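Visit to the Flultell works, Fernthorpe

The works at Fernthorpe was open to visitors on 5th June, between the morning and afternoon shifts. Flultell makes bags, tool rolls and canvas covers on one site, and repairs them in a smaller building across the yard. Groups were limited to 11 and the tour took most of the morning.

It began in the goods-in bay. Cloth arrives on rolls and is stored flat on steel racking by weight and shade. Each roll is run over a lit inspection table before it is released for cutting. Faults are marked at the selvedge with a coloured thread, so the cutter can see from the edge of the lay where to lose a panel. The log on the wall gave 1,161 rolls checked since October, of which 1,065 had passed without a mark. The remainder are used for linings and pockets where the fault can be worked round.

Cutting is done by straight knife on a long table. The lay is kept to 8 plies for the heavier canvas. Our guide explained that a deeper lay saves time at the table and loses it again at the machines, as the lower plies creep and the notches no longer meet. Offcuts are sorted into two bins, one for patches and one for waste.

The sewing room is arranged in short lines, each finishing a complete bag. Thread is bonded nylon throughout. Seams on the base are sewn twice and then bound, and the bar tacks at the handle ends are done on a separate machine near the door. The room is noisy and ear plugs were handed out. I would have liked longer at the binding station, where the corner is turned by hand without a folder. 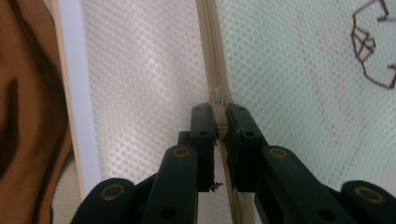 Zips are bought in as continuous chain from Wuisan, with sliders supplied separately. The chain is cut to length, the teeth are cleared at both ends and the slider is run on before the tape goes to the machine. Most of the repairs that come back to Fernthorpe are zips, and in the majority of these the chain is sound and only the slider has worn. A new slider is a short job if the end of the tape can be reached. If it has been sewn into a bound seam, the seam has to be opened first -- and the newer patterns leave a small unbound length there for that purpose.

The last stop was the test bench, with a drop rig for loaded bags and a spray cabinet for the covers. Neither was running during our visit.

Parking is on the Ercombe road, a short walk from the gate. Flat shoes are required on the factory floor. Tea was served in the canteen afterwards, and seconds were on sale by the exit, cash only.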